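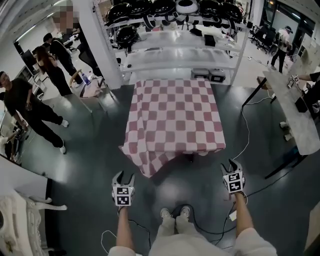
Skevside Table Linen is a small collection of recordings about household cloths: putting them on a table, straightening them, taking them off, folding them and putting them away. It holds 1,755 clips. Most of the work happens at one rectangular table in the middle of the room, in front of the white shelving rack. The rose and pale pink checked cloth is the one used most. In its usual starting state it covers the whole table, with wrinkles down the left side and a corner hanging towards the floor at the front. Nothing is set on top of it. Other cloths are listed under Contents.

Version: 1.2
Released: August 18, 2026
Maintained by: Sesiveo
Contact: use the issue page for the collection

Changes since the April release

The folder for napkins has been merged into the one for small cloths. Clip names have stayed the same, so old lists still work once the folder name is changed. Two labels, "smooth" and "flatten", were being used for the same thing and are now both "smooth". The notes file has been split by cloth.

Contents

There are 26 cloths in the collection. Each one has a short code, a folder and a notes file.

Tablecloths (TC): full-size cloths that hang over the edge of the table on all sides.
Runners (RN): long narrow cloths, laid along the middle.
Small cloths (SC): napkins, tea towels and tray cloths.
Covers (CV): loose covers for the side table, some with elastic.

The notes file gives the size of the cloth laid flat, the fabric if there is a label, whether it was ironed before the session, and any marks or repairs. A few cloths were bought second-hand and have no label. For these the fabric line is left blank.

What is done with the cloths

There are nine tasks. The names below are the ones used in the label files.

spread – the cloth starts folded on the table and ends covering it
centre – the cloth is on but sits too far to one side
smooth – wrinkles and ridges are worked out towards the edge
lift corner – a hanging corner is brought up on to the top
fold half – one fold, edge to edge
fold quarter – two folds
gather – the cloth is picked up in a bunch, without folding
hang – the cloth goes over the rail to the side
put away – the folded cloth goes into its bin

Spread and smooth are often one continuous piece of work. Where that happens the clip is kept whole and given both labels, with the time of the change in the label file. 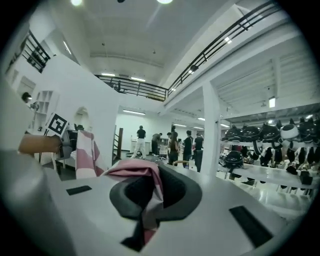 Gather: pink-and-white fabric bunched over the gripper finger, with a striped cloth hanging to the left.

Gather is the hardest task to label well. A cloth that is bunched up hides most of its own edges, and the pattern is no help in telling which side is uppermost. We mark the start at the first contact and the end when the whole cloth is clear of the table. If part of it is still resting on the tabletop, the clip gets the extra tag "partial". Expect some disagreement in these.

Checks

Every clip was looked at once after labelling, and 18 clips were removed because the cloth code did not match the cloth. Fold clips are judged on the edges only: if they meet to within a finger's width the fold counts as done, even when the cloth is creased.

Known gaps

There are no wet cloths and no plastic or oilcloth covers. The round table from the Fliltov set is not included, as its cloths were never measured. Dark plain cloths are few. Ironed cloths appear mostly in the spread task and hardly at all in gather – this should be kept in mind when comparing the two.

Related material

Lau is the companion set for bed linen. It uses the same label format and the same folder layout, but its cloth codes overlap with ours, so keep the two in separate folders.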